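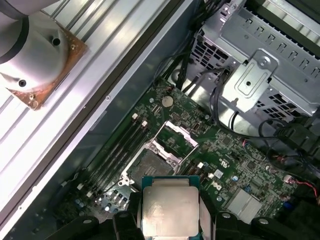 October 25, 2024

Posted by the Kivcombe Tinkerer

I have been putting off building a new computer for the best part of three years, and the old one finally made the decision for me by switching itself off halfway through the photo album I was making for my mum. Twice! The second time it took the whole cover page with it, and that was that. I had a cup of tea, said some words, and started a shopping list.

The budget was going to be modest. Then I went on the Segers website for "just a quick look" and found you can get to 2,000 pounds without even trying, and that's before you've bought a screen. I didn't spend 2,000 pounds. I bought nearly everything second-hand, most of it from a lovely clear-out shop over in Sikthorpe that sells bits from office machines, and the tower came with its motherboard already in it, which saved me the part I hate most (those fiddly little stand-off screws, I lose at least one every time and then find it in a slipper).

So what was left was the processor, the memory and the cooler, plus a good clean. I always lie the tower down on its side for this. I've seen people do it all standing up and I can't imagine how, everything you drop just vanishes down behind the board.

Now, the processor. I've done a fair few of these over the years and it still makes my palms go a bit clammy. This is the kind where the pins are down in the socket and the chip itself is flat underneath, so the thing you really, really don't want to do is drop it in at an angle, or poke about in there with a finger. You swing the metal plate up out of the way, get hold of the chip by its edges, and find the little triangle in the corner. It's very faint on the metal lid, and I had to tilt my head about under the lamp to be sure I had it. Match that to the mark on the board and there's only one way round it can go.

Then you lower it and let go. No pushing! If it's sitting right it'll be dead flat and won't rock. Then down comes the plate, and then the lever, and the lever is the horrible bit. It takes so much more force than feels sensible, and there's a creak that goes right through you. My first ever build, back in the flat at Cerndale, I stopped halfway and rang the shop to ask if I'd broken it. They'd clearly had that call before.

I do the memory after the processor, mostly out of habit. I went for two sticks, 16 gig each, and checked the manual for which slots to use. With four slots and two sticks it's usually the second and fourth counting out from the processor, but look it up for your own board as they do vary. Push until the clip clicks. If you're not sure whether it clicked, it didn't.

A small thing I nearly forgot: the battery. It's the round silver one, same sort as you get in kitchen scales, and on a second-hand board it's well worth changing while you can still get at it. They cost next to nothing. A flat one means the clock forgets the date every time you unplug it, and I spent a whole December once wondering why my emails were arriving from the past.

Cooler next. I use a blob of paste in the middle, pea-sized, and let the cooler squash it out. I know some people spread theirs with a little card and feel very strongly about it, and they're welcome to tell me so in the comments (they will anyway). Do the screws up a bit at a time, corner to corner, and plug the fan in before you forget.

I'd allowed myself 30 minutes for that lot and it took most of the afternoon, including a break to hunt for the paste, which was in the drawer with the birthday candles.

Still to do: the graphics card, tidying the cables, and getting mum's photos off the old drive, if it'll stay awake long enough to let me. I'll put up another post when it's all back under the desk.

Last updated: October 2024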